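Name the Gift, Then Leave It Alone

Donors to college libraries like to say exactly what their money is for. One fund buys books on sheep diseases, another pays for maps of a single county. I sat on the Dirngate library's gifts desk for 20 years and I think the habit should stop.

The Kuusk fund is the case I know best. It was set up to buy printed journals in dairy science. Most of those journals have gone online, and the terms say print. So the income piles up while the students next door share five copies of the anatomy text.
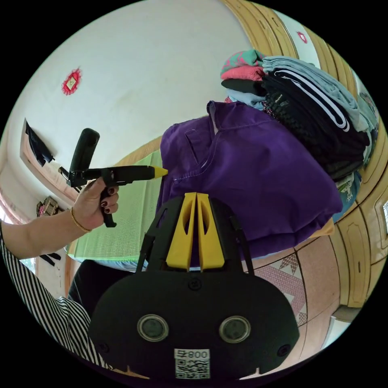
Purple fabric, with the yellow fingers just open.

A gift with a broad purpose still honors the giver. The bookplate carries the same name whether the book is on cattle or on statistics. What changes is that a librarian in 50 years can buy what readers need then – and we can't guess what that will be.

I would let donors state a preference, in writing, for the first few years. After that the money should go to the general collection. Tremard College adopted this rule in February and I hope others copy it.
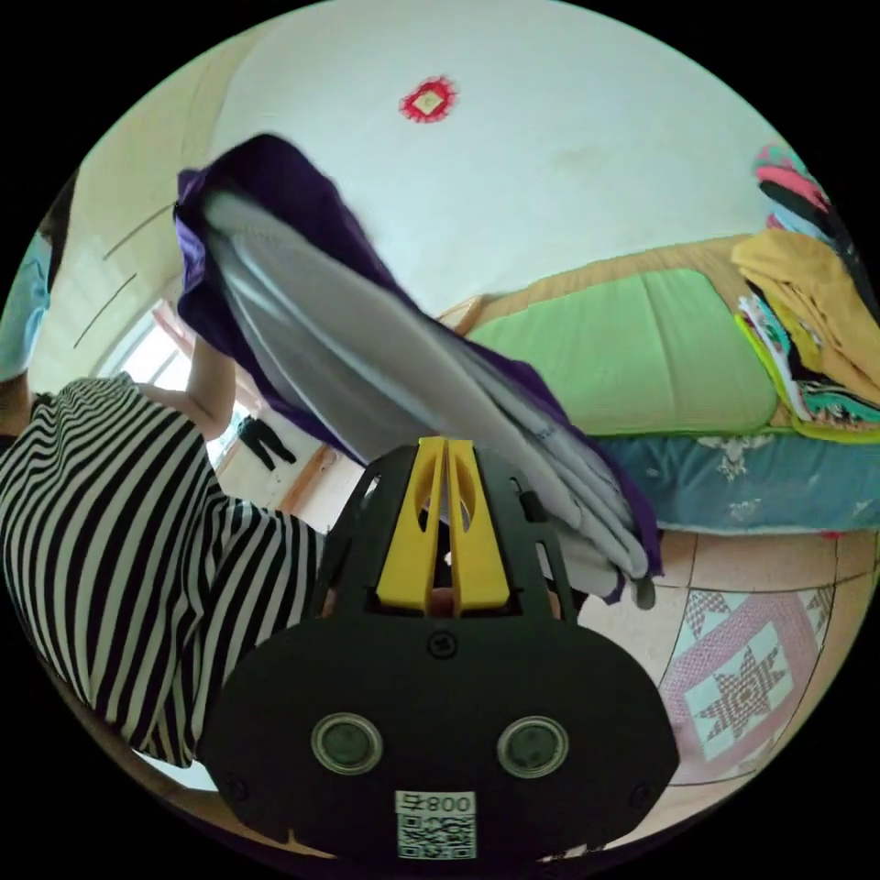
Piret Šimkus wrote to me that her family would never have given a cent on those terms. They wanted veterinary books, she said, and a general fund would have felt like paying a bill.

I take the point. Some gifts will be lost, and I would still accept the trade.

Fereshteh Ghasemi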